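Zulkifli Latuheru
2 min read

1/ We have had the Kivell teardown kit on the bench since Tuesday. It is sold to small electronics recyclers who want a gripper and software package for pulling drives and cables out of old desktops. Notes follow. I paid for the kit and Kivell has not seen this thread.

18 replies · 31 reposts

2/ What is in the box: two-finger gripper, wrist camera, mounting flange, a controller the size of a paperback, and a license for Brutis, the planning software. You supply the arm. Brutis talks to mine over Ethernet and found it on the second try.

3/ Mounting took 40 minutes. The flange bolts need a long hex key that is not included. The manual gives torque values in one table and the bolt order in another, nine pages apart. Read both before you start.

4/ Camera calibration is a printed target and a script. It runs 5 poses and reports the error at the end. If you bump the camera bracket, run it again. I bumped the bracket.

5/ First jobs were desktop cases, side off. The fingers are slim at the tips and bulky behind them, so reach depends a lot on the angle of entry. Come in straight over the drive bay and there is room. Come in from the board side and the linkages are over the connectors before the tips get to anything useful.

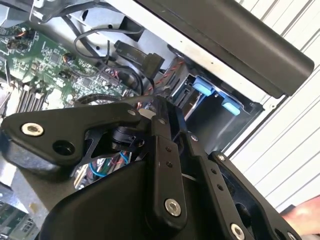 6/ Brutis lets you draw keep-out volumes around parts you do not want touched. I put one over the board and one over the bay wall. Drawing them takes patience, as the editor snaps to a grid that cannot be turned off. Saved volumes can be reused for the same case model, provided you put the case down in the same place.

9 replies · 12 reposts

7/ Cables are the hard part. A drive has flat sides and a known size. A SATA lead has neither and moves when you touch its neighbor. The kit has a "cable lift" routine that pinches, raises and waits for you to confirm on screen. Slow, but I prefer it to the automatic mode, which picked the wrong cable more often than I would accept.

8/ Force limit is set in the controller, per finger. The factory value is too high for plastic latches. I turned it down until the fingers slipped on a bare drive, then went back up one step. Write your number on tape and stick it to the controller - a firmware update resets it.

9/ Plastic drive carriers suit this gripper better than screwed-in drives. There is a tab to aim for and the planner copes with blue on gray. It has a harder time with black connectors on black cables, and I add a desk lamp for those. 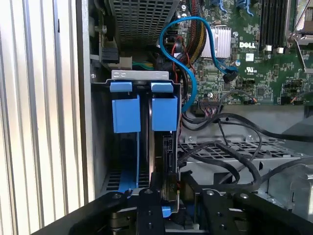
Dell chassis, fingers in below the drive cage. Blue carriers above, SATA cable looped over behind.

10/ Software complaints. The log viewer shows only the last 300 lines. Error 459 means "grasp lost" in the manual and "camera timeout" on screen. Support answered within a day and confirmed the screen is wrong. A fix is planned for March.

14 replies · 6 reposts

11/ I also tried the Nair gripper on the same flange, on loan from Pravgate. Better pads, worse camera position - the view is blocked as soon as the fingers close. For sorting loose parts in a tray I would take the Nair. For working down inside a case, the Kivell.

12/ Maintenance so far: wiped the lens, retightened one linkage screw. Kivell sells the pads in pairs and the linkages only as a full set. I would like to see single linkages on the parts list.

13/ Should you buy it? If you handle the same few case models all week, yes, after a proper trial. If every machine that comes in is different, you will spend your time drawing keep-out volumes. A person with a screwdriver is still faster at that kind of mix.

22 replies · 17 reposts

14/ Next on my list is the screwdriving add-on, which ships separately. If you already run one, tell me how it handles a stripped head.

Related
Kivell controller: setting force limits per finger
Brutis keep-out volumes, a short guide
Nair pads after a month on the sorting tray
Which hex keys to buy before the flange arrives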